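Table tennis nights at Gakuvik hall
18 June 2020

The hall is open again for members, and we are very happy to see you back.

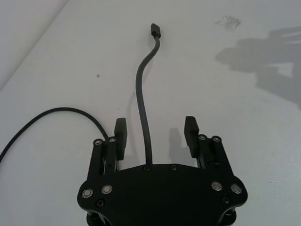
How to book
Each session is 35 minutes and costs 5 dollars. Please write your name on the list at the door, or send a message to Rutilio Ocampo before noon. For now we allow only two players at each table, so no doubles until further notice.

Bats
The club bats stay in the cupboard. Bring your own, please. Members who paid in February keep their credit.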